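[handheld-demo] Re: Closing width on soft goods, and when to start the clip

From: Trokside bench list
To: handheld-demo
In reply to: Eylül Ersoy

Eylül,

Your message is at the bottom, uncut, for those who joined after the list moved.

Short answer to the first question: log the measured jaw width and the commanded width as separate channels, and train on the measured one. On the hand-held unit there is no commanded width anyway. The person squeezes a trigger, the linkage moves, and what you recover is the distance between the fingers. If you then copy that number into the command field so the file matches the arm's format, the arm will drive to a width it can already hold with no force. It stops where the cloth stops it, and the cloth slides out on the lift.

We hit this in May with the Nasden recordings. Playback on the arm looked correct up to the lift and then the fold stayed on the bed. The fix was a constant offset of 2 mm subtracted from the measured width whenever the jaws are below a closing threshold. It is crude and it works for quilted material. For a single sheet it is more than you need, and for a towel it may be less. Make it a setting in the task file and leave it out of the converter, or you will end up with episodes nobody can tell apart later.

The second question is harder. You ask whether the approach should be part of the clip. My view is yes, and more of it than you are keeping. The policy sees only what the wrist lens sees. Over bedding, the useful information arrives early, while there is still some edge or some neighboring object in view to fix the position. Once the fingers are close, the view is mostly folds, and one fold looks a good deal like the next. 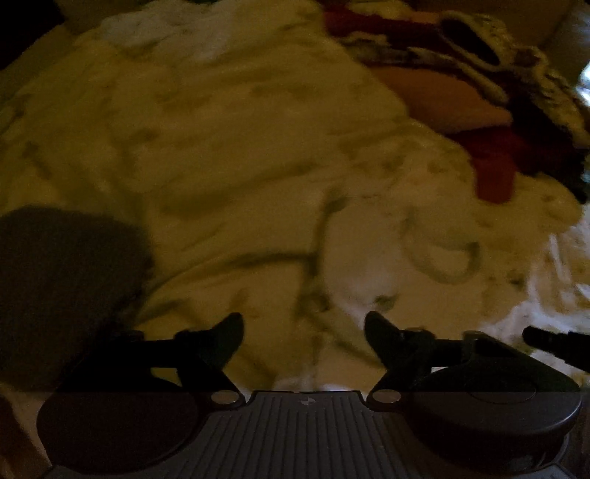
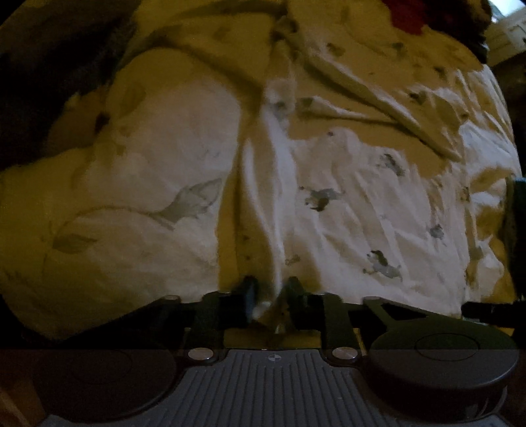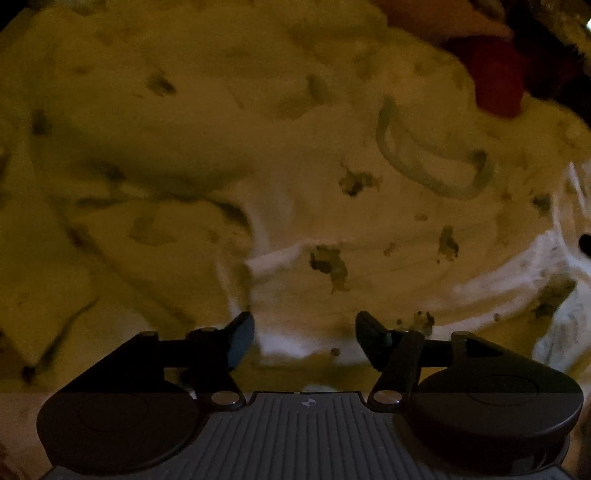 Page last changed June 2021

In the first one the jaws are open over the comforter, with the red and white cloth still visible beyond it. A pose estimate has something to hold on to in a view like that. It also has a dark blur over the left side, which looks like a hand or arm near the lens. I would mask that region before feature tracking. I would not throw out the episode, unless the blur stays put long enough to cover the left finger.

The second has a ridge of the white comforter running down into the closed fingers, with a little of the fabric squeezed through at their base. Label this as a grasp. Your script, as I read it, would call it a failed close, as it expects the width to reach zero and treats anything above that as an obstruction. For thick cloth a nonzero width at the end of the squeeze is the normal result. Test for the width having stopped changing, then check that the value is below the threshold. Waiting 5 samples is enough at our rate.

The third is the sort of view I mean when I say the approach has to start earlier. The fingers are spread wide and the upper part is nearly all one pale, lumpy surface, with small dark flecks and a bit of red near the top right. The flecks will give a tracker something to match. They do not tell the policy where it is in the workspace. If a clip begins at a point like that, the first action has very little under it.

On trimming: I keep the clip from the first steady motion toward the target. Idle time at the start gets cut, since a policy trained on it learns to wait, and it is good at waiting. At the other end I keep going until the fingers have opened and moved clear. Yüksel's older scripts cut at the release itself, and the arm trained on those would open and then sit there with the cloth draped over a finger.

A few smaller points, in no special order.

The lens is fixed to the gripper, so the fingers should land in the same pixels at the same width. Use that. Open and close the jaws fully before each batch and fit width against finger position from those frames. When the fit drifts, look at the screws on the linkage before you look at the code -- ours had backed out a quarter turn and cost me most of an afternoon.

Dim yellow lighting is acceptable. Auto exposure is not. As the gripper comes down onto a pale cloth the exposure pulls back, the fingers go darker against the pads, and the width fit gets noisy just when you want it clean. Lock it with the cloth in view.

Pace matters more than people expect. Pinching and pulling at household speed asks for wrist velocities that the arm will clip. The Bemari controller clips without reporting it. Ask whoever is demonstrating to go slower on the pull only; the reach can be left alone.

I have not tried your idea of mixing teleoperated episodes with the hand-held ones at equal weight. The timing is different: teleoperation has long pauses before contact, and I would expect the two to fight over when to close. If you run it, please post the split.

Converter patch to follow once I have taken the hard-coded paths out.

----- Original Message -----
From: Eylül Ersoy
Subject: Closing width on soft goods, and when to start the clip

Hello all,

We have 22 hand-held episodes of picking up and shifting bedding. The checker marks 11 of them as failed closes. I have watched those and in most the cloth is plainly between the fingers.

Two questions. Which width do people store for the close, given that the cloth holds the jaws apart? And do you keep the approach? I have been starting each clip shortly before contact to keep the files small, and the trained arm wanders at the start.

I can also add teleoperated episodes of the same task, same weight for each. Has anyone mixed them?

Regards,
Eylül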